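The good mug and the purple plate

February is when I get ideas about the crockery. It has been too cold to go anywhere for weeks, I have read everything in the house, and sooner or later I find myself in front of the kitchen cupboard with the doors open, taking a dim view.

The trouble is that we own dishes the way some people own cats. We never set out to have this many. There is the brown set from my aunt, which weighs what a small car weighs and has outlived two dishwashers. There are the Plarnow bowls, bought during the period when I was going to be a person who ate grain bowls. There is a gravy boat. I have made gravy in this house, and it went to the table in the measuring cup.

So I did what the magazines say and took everything out. By noon I had covered the counter, the stove and both chairs, and Nicanor Maldonado from downstairs came up to borrow a casserole dish, looked around, and asked if we were moving. He left with the casserole dish and the gravy boat. I count that as the high point of the day.

My rule was that anything I hadn't used in 12 months had to go. This lasted until I reached the fondue forks. The revised rule was that anything I hadn't used in 12 months had to go unless I could picture using it, and I have a very good imagination. The box for the thrift store ended up holding a cracked saucer (they won't take it) and a novelty egg cup.

What I did learn is which things I reach for. I like a mug with a handle you can get a proper hold of and no slogan. I like a plate with a bit of a rim, so the toast crumbs stay where they were put. I don't care if they match. My mother cared a great deal if they matched, and kept a full service for eight in the Rivadeneira pattern that came out at Christmas and was washed by hand by whoever had complained most about the turkey. I was usually at the sink.

Colour is another matter. For years I bought white on the grounds that food looks best on white. Maybe it does, if your food is the kind that gets looked at. Mine is mostly beige, and on a white plate it has a hospital air about it. Lately I've gone over to soft colours, the sort you'd find on a paint chip called something like Islow Mist, and my lunches have improved without my having to cook any better.

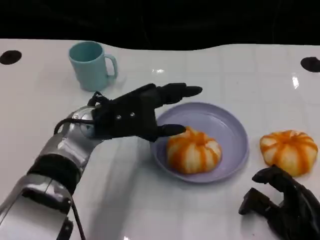 Pale blue mug, lavender plate, and the stripy orange and white squash-like things, which refuse to go with anything.

I stand by the lavender. Orange on a purple-grey plate shouldn't work and I think it does, though my sister says it looks like a hockey team that folded in its second season. She eats off black plates, so every meal at her place is a search.

The cupboard, meanwhile, is full again. I put the brown set at the back, where it is holding up the shelf or possibly the wall, and the colours at the front where I can get at them before coffee. The grain bowls are on top of the fridge. I'll deal with them in spring, along with the drawer under the oven, which I haven't opened since the muffin tins shifted and wedged it shut.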